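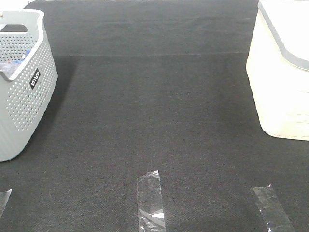
Put the recordings where the people are

Most local history projects end in a launch. There is a table of sandwiches, someone from council says a few words, and the booklets go home in handbags. A month later the recordings are on a hard drive in an office and the only way to hear them is to write and ask.

I think that is a waste, and I think it can be fixed without much money.

The case I know best is the Tapia cannery project. The cannery shut before I was born, but a good part of the town worked there at one time or another, and three years ago Gisela Lagos began recording the ones who were left. She did the interviews in kitchens and on verandahs, with a borrowed recorder, and she finished with 86 of them. Some run for five minutes. One goes for most of an afternoon and covers a strike, two weddings and the correct way to stack a pallet of tinned pears.

I have listened to perhaps a third of them. They are better than anything in the official history, which was paid for by the company and reads that way. The official history says the night shift was introduced in response to demand. The recordings tell you what it was like to walk home along Flultari Road at four in the morning smelling of syrup, and who minded the children.

At present you can hear these at the library, on one computer, on weekdays until five. The people who would most enjoy them are at work then, or don't drive any more.

My suggestion is that we play them in ordinary places. The ferry landing has a shelter with a speaker that is used for nothing except telling people the service is late. The laundromat on the corner has a row of chairs and customers with forty minutes to fill. The bowling club has a room that is free every Friday before the meat raffle. None of these needs a building or a curator. They need someone to choose the clips, get permission and press a button.

Wenceslao Villalba, who worked on the labelling line and is in the recordings himself, disagrees with me. He told me he gave his interview to a person across a table, and he doesn't want it coming out of a wall while strangers fold their sheets. I take that seriously. Consent to be recorded is a different thing from consent to be broadcast, and anybody who wants to do this has to go back and ask again, name by name. Some will say no. Where the person has died, the family should be asked, and families don't always agree with each other.

I would still sooner have 30 clips out in the open than the whole lot behind a password. There is a habit in heritage work of treating preservation as the job done. The file is safe, it has a catalogue number, the grant report can be sent. But these stories were told in the hope that somebody would listen, and most of the tellers said so on tape.

The other objection is cost. The new heritage trail signs came to more than anyone expected, and I'm told there is nothing left until the April budget. The signs are handsome. I have also watched people walk past them with a dog and not turn their heads. A small player and a printed card saying who is speaking, and when they worked at the cannery, would cost up to $100 a site. We could try it at three places over winter and see if anyone stays in their seat.

If they don't, we take the players down and the library has them for story time.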